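Checking finger pads on the Hunix hand-held gripper

The pads should be inspected every 396 cycles. Work at a clear white bench under even light, and open the fingers fully. Confirm that both pads lean inward at the same angle and that the threaded inserts sit squarely in the arms.
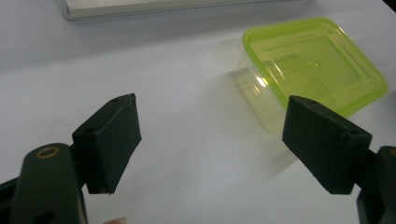

Fingers open at the bench, with the lidded test container behind.

Log the reading under form 747 before going further. Stendport units share one form for both fingers. 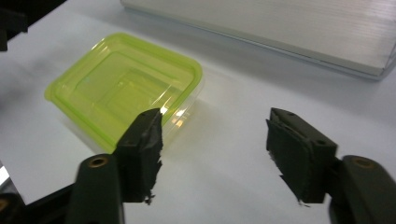 Pad wear is judged on the inner faces only. Run a light along each face and note any tearing. Frayed faces with shreds hanging from the lower end, as on these two pads, are recorded as grade 2 – order replacements from Saha under part 1901. Do not trim the shreds. Tighten the new pads by hand, then repeat the closing check on the green container.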